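# What the Kiveo trial changed in the Grodstead laundry

For our placement project the two of us spent a good part of February with the laundry staff at Grodstead (a lovely, patient crew, who kept us in tea), learning how their work has shifted now that a Kiveo robot shares the loading. Before the trial a full shift meant 780 bends to basket or drum, by the staff's own tally sheets, and plenty of sore backs to go with them.

The work itself is humble -- a front loader, a basket on the floor, a pair of mechanical hands.
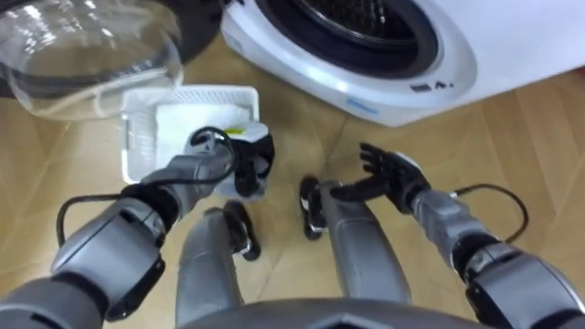

Did anyone lose hours because of the robot?

Rosters stayed the same, and the freed time went to mending and sorting, which most of the 10 people we interviewed said they preferred.

Two of them did miss the old rhythm, and we felt that deserved its own spot in our findings. They'd also like a say in when the robot runs, and we've passed that along to Grodstead with our thanks.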